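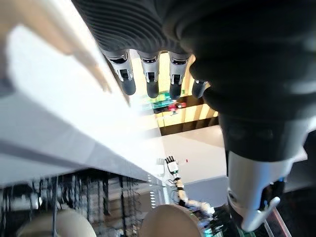
Séance quatre : la surface et son bord

Cours d'aménagement des espaces domestiques, groupe du lundi
Notes rédigées par Vanderleia Vasconcelos, relues par Kobina Antwi, qui a retiré deux plaisanteries et en a laissé passer davantage

Rappel de la séance précédente

Nous avions quitté les placards sur la question des portes qui s'ouvrent du mauvais côté. Les exercices ont été corrigés. Plusieurs d'entre vous ont proposé de déplacer le mur, solution élégante que le propriétaire appréciera diversement. On garde pour l'instant les murs où ils sont.

1. Qu'est-ce qu'une surface de travail ?

Définition du cours : plan horizontal, accessible debout ou assis, sur lequel on accomplit une tâche et que l'on peut débarrasser en un temps raisonnable. Le manuel Queiroz dit « plan d'activité », ce qui désigne la même table avec plus de cérémonie.

Définition d'usage : endroit où l'on pose le courrier.

Les deux définitions cohabitent dans la plupart des logements et l'essentiel de cette séance porte sur leur conflit. Une surface plane attire les objets. Plus elle est grande, plus elle en reçoit, et l'agrandir ne règle à peu près rien. Dans l'appartement témoin de Distthorpe, le plan de travail avait été prolongé pour « gagner de la place ». La place gagnée a été rendue en moins d'un mois à une corbeille à fruits, à ses fruits, puis à des piles usagées.

2. Les trois profondeurs

On distingue, en partant du bord :

La zone de main. Ce que l'on atteint sans décoller le coude du corps. Tout le travail réel s'y fait. Sur le modèle étudié en atelier, elle mesure 363 mm.

La zone de bras. Ce que l'on atteint en tendant le bras, sans se pencher. On y range ce qui sert pendant la tâche, par exemple le bol qu'on va remplir.

La zone d'oubli. Le fond. Théoriquement accessible. On y retrouve des choses.

La profondeur totale du plateau d'atelier est de presque 640 mm. Faites la soustraction vous-mêmes avant de vous extasier sur les plateaux très profonds des catalogues : la zone de main, elle, ne grandit pas avec le budget.

3. La hauteur

Le meuble de l'atelier est réglé à 867 mm du sol. Ce chiffre n'a rien de sacré. Il convient à Kobina Antwi, qui a fait le réglage et qui tenait la clé.

Pour vérifier une hauteur : debout, chaussures habituelles, bras le long du corps, on plie le coude à angle droit. Le plateau doit se trouver un peu plus bas que l'avant-bras. Pour pétrir, on descend encore. Pour écrire debout, on remonte. Pour tout faire au même endroit, on accepte d'être moyennement mal partout, ce que font la majorité des ménages avec beaucoup de dignité.

Remarque : les talons ne comptent que si l'on cuisine en talons. La question est revenue trois fois l'an dernier.

4. Le bord

Partie la moins commentée du plateau et celle que l'on touche le plus. On s'y appuie, on y essuie une miette, on y fait glisser un couvercle jusqu'à la main, et le reste du temps on s'y cogne la hanche.

Le plateau blanc de la photo montre la difficulté des surfaces claires sous un éclairage fort : le dessus se délave, et c'est une mince ligne grise, avec l'ombre en dessous, qui indique où il finit. Retirez cette ligne en pensée et demandez-vous où vous poseriez un verre.

Points à examiner sur n'importe quel bord :

Le contraste. Un bord qui a la couleur du dessus et celle du sol se devine. Les verres, eux, devinent mal. Un chant légèrement plus foncé suffit.

Le profil. Droit, arrondi ou biseauté. Un chant vif marque l'avant-bras après quelques minutes de travail assis. Un chant très arrondi réduit la partie plane et fait rouler les crayons vers leur destin.

Le débord. Distance entre le bord du plateau et la façade du meuble. S'il manque, on ne peut pas récupérer ce que l'on balaie de la main. S'il est trop généreux, les enfants découvrent le dessous avec leur front.

Le retour. Ce qui se passe à l'angle. Ademir Teixeira, dans sa fiche sur les circulations étroites, recommande d'arrondir tout angle situé sur un passage. Il s'est bien gardé de dire comment on arrondit un angle déjà payé.

5. Lumière et surface claire

Le blanc a bonne presse. Il agrandit, il fait propre, il signale la moindre tache de café, qualité que l'on apprécie surtout chez les autres. Il renvoie aussi la lumière vers les yeux. Sur un plateau clair :

Placer la source de côté, jamais dans l'axe du regard.
Préférer une finition mate si la lampe ne peut pas être déplacée.
Faire l'essai le soir, lampe allumée, avec un papier blanc posé dessus. Si l'on cherche le papier, il faut revoir l'éclairage ou la couleur.

Benedito Leite soutient qu'un sous-main foncé règle tout. Il règle en effet le centre du plateau. Le bord reste exactement où il était, c'est-à-dire nulle part.

6. Débarrasser

Méthode vue en atelier, dite « du bord vers le fond ». On libère d'abord la zone de main, entièrement, et l'on s'arrête pour travailler. La zone de bras vient ensuite, si la tâche l'exige. Le fond se traite à part, un autre jour, avec du café.

L'erreur classique consiste à commencer par le fond : on y retrouve une facture, on la lit, on s'indigne, et la table est toujours dans le même état à midi.

Interdiction de déplacer une pile d'une surface vers une autre en appelant cela du rangement. Prasanna Saha a proposé le terme « migration », adopté pour la suite du cours.

7. Travail à rendre

Choisir chez vous une surface utilisée tous les jours. Relever sa hauteur, sa profondeur et le profil de son bord. Délimiter les trois zones au ruban adhésif (repositionnable, merci de lire l'étiquette avant et de ne pas m'écrire après). Observer pendant une semaine ce qui s'accumule dans chacune, sans intervenir, puis rédiger une page.

Le croquis est à la main, coté en millimètres. Les rendus réalisés avec Gridell sont acceptés à condition que les cotes soient lisibles et que la plante verte décorative ait été supprimée.

Lectures : manuel Queiroz, chapitre sur les plans d'activité ; cahier Omine, pages consacrées aux chants et aux angles. Le cahier Omine est disponible en salle, sur la table du fond, sous autre chose.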